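Tablecloths for a room with a concrete floor

Posted in: Home & Work, Small Changes

10 January 2022

When I moved to Cesthorpe I promised myself that I would not care how the workroom looks. I have cared every day. The floor is concrete, the shelves are metal, and the chairs are the black mesh kind that every office in the world seems to have bought on the same afternoon. They are good for my back, I must admit.

My friend Widad came for coffee before the holidays and said that the room was missing cloth. Not curtains, she said, because curtains I would never wash. Tablecloths. I did not own one. My mother had a whole drawer of them and I did not take any when she offered, so this was a small punishment.

I found two at the market. The first is pink and white, in checks, and it went on the bigger table. The other is a yellow-green that I would not have chosen, but the seller gave me a good price if I took both. I put that one on the small table and for 11 days I disliked it. Now I think it is the nicer one.

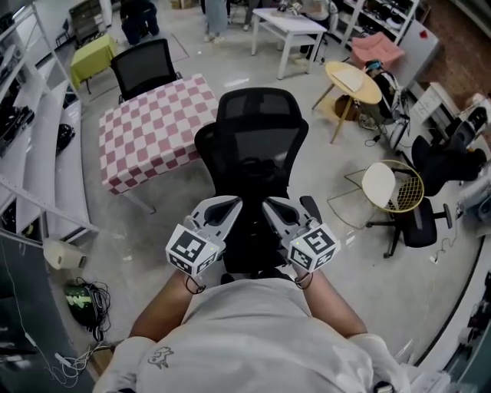

The checked cloth is a little too long and hangs down where I would like to put my knees. Widad wants me to hem it. I have tried clips, but the clips fall off when I pull the chair in, and then I roll over them. I will ask Maj-Britt if I can borrow her sewing machine, maybe in March, when she has finished with her own projects.

The shelves are my next worry. They are tall and white and they hold a lot, which means I put everything there and stop thinking about it. Cables are the worst. I coil them nicely, I put them down "for a moment", and one week later they live on the floor. I have read that a person should label each cable. I have labeled three.

If you have a good way to keep a tablecloth from sliding, please write to me. I don't want to use tape, it leaves a sticky line.

3 comments | Share this post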